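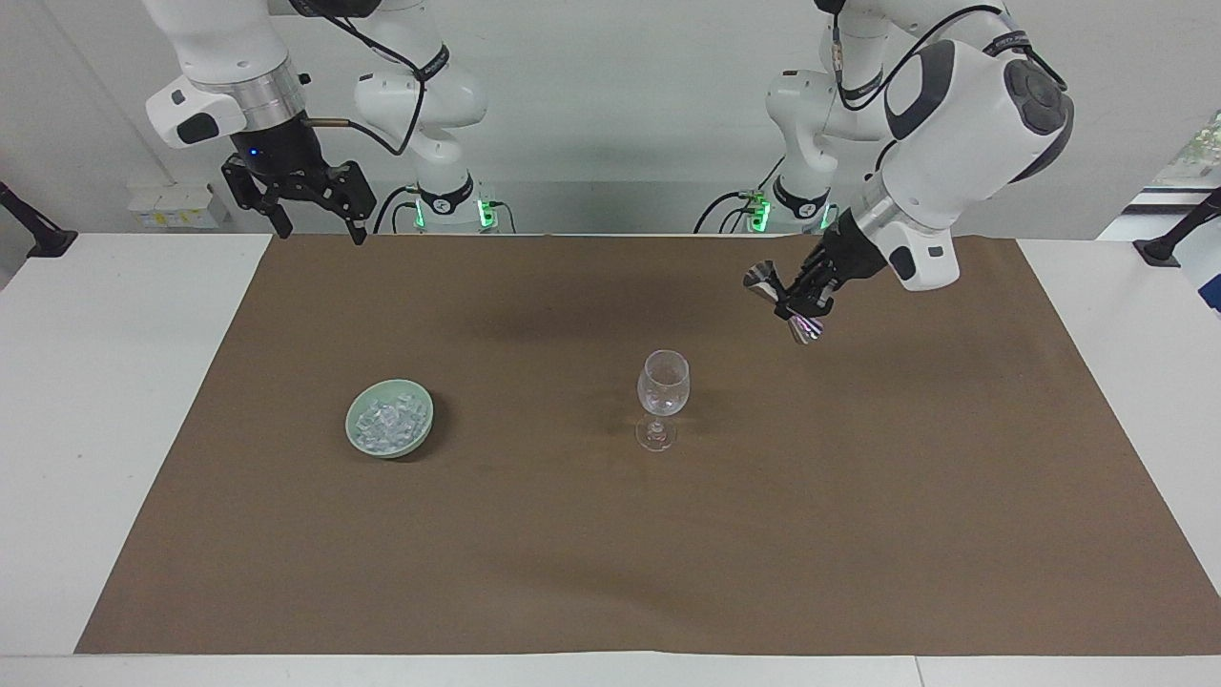
4. Comparing grippers on the two-arm bench

Read this section before you fit anything. The makers' sheets for the Gara and Siler grippers both promise a "secure hold on everyday objects", a phrase that could cover almost anything. The steps below are meant to find out what it covers on your bench, with your objects.

4.1 Before you start

1. Cover the tabletop with matte brown paper and tape it at the corners. Leave a margin of bare table along the front so you can see if the paper has crept.

2. Power up both arms and wait for the lights at the foot of each base to turn green. Green means the controller is talking to the arm. It does not mean the gripper is talking to the controller, whatever the quick-start card says.

3. Check the small light on each wrist. Blue is ready. If it stays dark, reseat the cable at the wrist and go back to step 2.

4. Move each arm by hand through its full reach and watch the cable loops. A loop that looks generous at rest can pull tight when the wrist turns over.

CAUTION: Keep hands off the table once the arms are live. The soft-stop setting in the Pradolov controller is a comfort feature and should not be treated as a guard.

4.2 Choosing the objects

We use a drinks set: a shallow bowl of ice, a stemmed wine glass and a metal double-cone jigger. Between them they are slippery, clear and shiny, and that covers most of what goes wrong. Foam blocks will give you lovely scores and tell you very little.

NOTE: Ice melts. Refill the bowl before each set of runs, or the second gripper gets a different job from the first.

4.3 Running the comparison

1. Fit the same model of gripper to both arms. Mixed pairs are allowed by the software but make the results hard to read.

2. Load program 606 and set the speed to the lowest step.

3. Place the bowl left of centre and the glass near the middle, with clear paper between them. Mark both spots in pencil.

4. Put the jigger in the left gripper and close it gently. Leave the right gripper open, fingers pointing down.

5. Run the hold test first. Tilt the jigger and bring it back to level. If it turns in the fingers, write down "slip", even if it did not fall.

6. Run the full task 6 times. Do not adjust the grip force between runs.

7. Swap to the other gripper and repeat from step 2.

4.4 Reading the results

The controller logs a grasp as good when the fingers stop before they are fully shut. A finger jammed against the rim of the bowl also stops early, and is also logged as good. Watch the video and keep your own tally.

The same goes for the Sakamoto camera's object finder. It gives the glass a confidence score, but a high score is no proof of a correct position - check where it thinks the stem is before you trust it.

CAUTION: If a glass chips, stop both arms, cut the power and change the paper before going on.

Go to section 5 for finger pad replacement.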